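Stonbridge Door Planner: Frequently Asked Questions
Last updated 2023-03-15 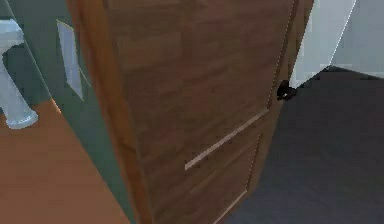 Pichit Nuchit writes that his planner reports a valid path through every half-open door and then clips the door edge on execution, and asks whether the collision model or the controller is at fault.

Usually the collision model. By default the planner treats a door as a thin plane at the hinge line. A real door has thickness, and at steep approach angles the edge takes up a good part of the free space. Set door_model to "solid" and the edge and the knob are both included. Planning time goes up. If the clipping continues, check the controller's tracking error before changing anything else.

How is the door angle estimated?
A plane is fitted to the depth points inside the door mask, and the angle is taken between that plane and the wall plane. Recessed panels and molding bias the fit slightly. The estimator discards points that sit behind the dominant surface, so keep the outlier filter on for paneled doors.

What happens if the knob is not detected?
The planner falls back to pushing on the door face. It will not attempt a pull without a knob pose. Dark knobs in low-resolution renders are the most common miss. Raise the render resolution before you lower the detection threshold - a low threshold produces false knobs on switch plates.

How many samples does the planner draw?
4000 per query, with a limit of 300 ms. If the limit is reached first, the best path so far is returned and flagged "partial". Partial paths are not executed unless allow_partial is set.

Does a change of floor affect planning?
Not in the planner itself. The Kongkaew costmap layer used to mark a sharp change in floor color as a step. This was fixed in the July release. On older versions, turn off color_edges.

Which simulators are supported?
Urineo and Pater. Door scenes load in both from the same file. Hinge friction is read only by Urineo; in Pater it has to be set by hand for each joint.

Can I run scenes in parallel?
Yes, up to 40 per machine with rendering off, or 4 with rendering on. Going over the limit does not raise an error, but the depth stream starts dropping messages and the angle estimate lags behind the door.

Where are the logs?
In the run folder, one file per query. Attach the query file and the scene file to any bug report.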